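Chapter 6
Buying a Simulated Workplace: The Kikham Room Kit

Chapter 5 covered the cost of testing a household robot in a real apartment. This chapter covers the other choice, which is to pay for rooms that exist only in software. Several companies sell them. We will follow one product, the Kikham Room Kit, from the price list through the first week of use, and the same checks can be applied to any competing kit.

6.1 What the buyer receives

The Room Kit is sold by subscription. A license includes 82 furnished rooms, a library of 1,093 small objects, and a set of robot arm models that can be placed in any room. The standard license costs $3,000 a year for one team. Prices and counts in this chapter are those listed on May 5, 2024.

Kikham sells the rooms but does not write the control software. In our case the buyer is Benari, a small firm that develops tidying routines for arms on mobile bases. Benari licensed the kit in February and began with a single room that the catalog calls Kerau.

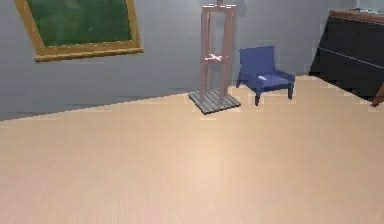 Figure 6.1 The Kerau room, with the easel, the blue armchair and the dark cabinet.

Large furniture in the kit is fixed by default. A user can unlock a piece and move it, but the room must then be saved under a new name. This rule is easy to overlook. Two teams can believe they are testing in the same room when one of them has shifted a chair by the width of a hand, and their results will no longer match. Write the room name and version number on every test record.

6.2 Reach and small objects

Most buyers want to know whether an arm can work near furniture without striking it. Open shelves make a good first test. The arm has to come in from the front, hold its wrist level and stop short of the back panel, all with little clearance above and below.

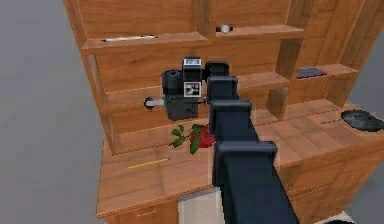 Small items lying near the front edge of a shelf are harder than they look. A pen or a wristwatch has a low profile, and the gripper must come close to the shelf surface to get hold of it. Benari set up 47 trials of this type and scored each one in three parts: approach, contact and withdrawal. A trial that failed in the first part was stopped and given no score for the other two. Students who repeat the exercise should use the same scoring so that class results can be combined.

The desk surface needs its own set of trials. Objects there can lie close to the arm itself, and a path that is safe for the gripper may still bring a lower segment into contact with something.

6.3 Floor space and travel

The base must be able to cross the room before the arm is of any use. Kikham supplies a floor map with each room, but the map shows furniture only. Loose objects placed by the user do not appear on it. Sugiyama, a rival kit, updates its map whenever an object is added, and charges more for the license.
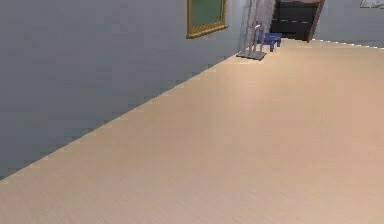
Figure 6.2 Open floor in the Kerau room, looking along the gray wall.

Wide floors give the planner many possible routes, and it may choose a different one each time. For early tests, fix the start and end points and limit the base to a low speed. Add obstacles one at a time. Section 6.4 explains how to read the route log and compare two runs.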